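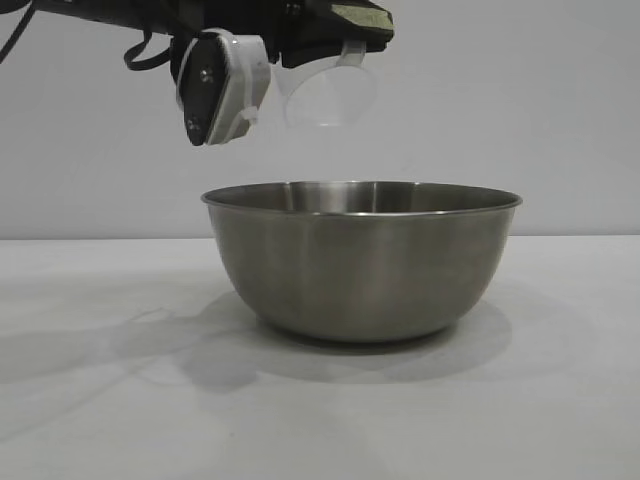
Mixing Bowls and Prep Equipment: Progress to the End of January

Report to the Travovis Fund on the Urnmont Community Kitchen
January 30, 2018

The Fund asked us to say whether the switch from plastic to stainless steel bowls has been worth the money. My answer so far is maybe. I had doubts when we applied in August and I still have some of them.

Spending to date is $3,428. Most of that went on the bowls and the white-topped prep tables, and the rest on shelving and delivery. The supplier, Tutitz, sent two invoices for the same shelf brackets. We paid one and have asked for the other to be canceled in writing, which has not happened yet.

The bowls

We chose the deep, round kind with a brushed finish and a thin rolled lip. The cooks like the depth for bread dough and slaw. They complain that the lip gives them little to hold when the bowl is full, and I think they are right. The catalog made a good deal of the satin finish hiding scratches. I would want a full year of scouring before repeating that claim to anyone.

We were also told that steel would cut washing-up time. The dish crew's log does not show it. Times went down in the first weeks and then drifted back, and the log has gaps, so I would not lean on it either way. What has plainly improved is smell. The old plastic bowls held onto onion whatever we did to them, and those complaints have stopped.

Meals

The application promised up to 1,000 meals a month from the Ogbonna Street site. We are not there. Our best month so far was well short, and the bowls had little to do with it. Oven space is the limit, as our own first draft said before that paragraph was taken out.

Still to do

The lower shelves are waiting on the brackets. We have $300 set aside for lids and would like to hold it until the cooks agree on a size. Please do not release the second payment on the strength of the washing-up figures. I will send the log again once it has been kept properly for a full quarter.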